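Section 6. Setting Up the Open Day Demonstration: Soft Goods Station

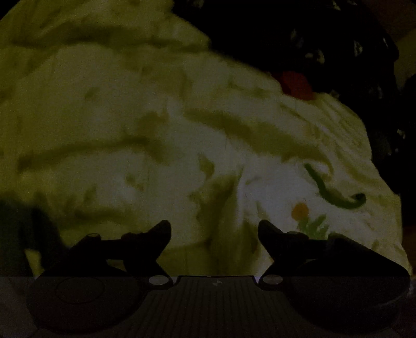
Figure 6-1. Hand-held gripper over crumpled pale fabric, both jaws open.

6.1 Scope

This section covers the soft goods station used at open days and customer visits. At this station the Fiva hand-held gripper is used on bulky bedding. Visitors first watch the operator, then take a turn. For the rigid parts station, see Section 5. For the playback arm, see Section 7.

The station needs one operator and one host. The operator handles the tool. The host talks to visitors and controls the line.

6.2 Items Required

Fiva hand-held gripper, with recording unit fitted
Spare battery packs (2)
Bastos display unit and cable
Bedding set: one cover or duvet, pale, and one dark textile
Roleck floor tape
Station log sheet

NOTE: A cover with a small printed motif gives visitors an easy target to aim for. Plain covers may be used, but first-time users tend to close the jaws at random.

6.3 Preparing the Area

1. Mark the operator zone with floor tape. Leave a clear path to the exit.
2. Place the dark textile at the far side of the work surface.
3. Drop the pale cover in front of it from waist height. Do not fold or smooth it. The folds should be uneven and should rise into a mound.
4. Check that the cover does not hang where it can be stepped on.
5. Set the room lights. The station can be run in low light, but pale fabric will take on a yellow-green cast on the display. If the color is a concern, raise the lights before visitors arrive.

CAUTION: Remove pins, clips, and loose hangers from all textiles. Hard items caught in a fold can damage the finger tips.

6.4 Preparing the Gripper

1. Fit a charged battery pack and close the cover until it clicks.
2. Open and close the jaws five times with the trigger. Movement should be even on both sides.
3. Inspect the finger joints for lint. Clean with a dry brush only.
4. Connect the display unit. Wait for the live view.
5. Point the tool at the fabric. Both finger tips must be visible on the display, with fabric showing in the gap between them. If one tip is out of view, reseat the recording unit and repeat this step.
6. Start a new session and write the session number on the log sheet.

WARNING: Keep fingers, hair, and lanyards clear of the jaws whenever a battery pack is fitted.

6.5 Running the Demonstration

1. The operator holds the tool above the cover with the jaws open and pauses so visitors can compare the tool with the display.
2. Lower the tool until the tips touch the crest of a fold. Approach across the ridge, not along it.
3. Close the jaws slowly. Lift about a hand's width and hold.
4. Open the jaws over the work surface. Repeat at a second fold.
5. Hand the tool to the visitor by the grip. The operator stays within arm's reach.
6. Limit each visitor to 2 minutes. Reset the cover between turns by lifting one corner and letting it fall.

NOTE: The set of sample recordings supplied with the Curkus demonstration kit contains 3,286 grasps, of which 918 are on bedding. The host may quote these figures. Visitor turns are not added to the set unless a consent form is on file.

6.6 If the Grasp Slips

Jaws close on a single layer: open, move to a taller ridge, and try again.
Fabric slides out during the lift: check the tips for lint, then close more slowly.
Display is dark or grainy: raise the room lights before changing any camera setting.
Live view freezes: end the session, reconnect the cable, and start a new one.

6.7 Shutdown

1. End the session and wait for the save message.
2. Remove the battery pack before wiping down the tool.
3. Bag the textiles separately from the gripper.
4. File the log sheet with the station kit.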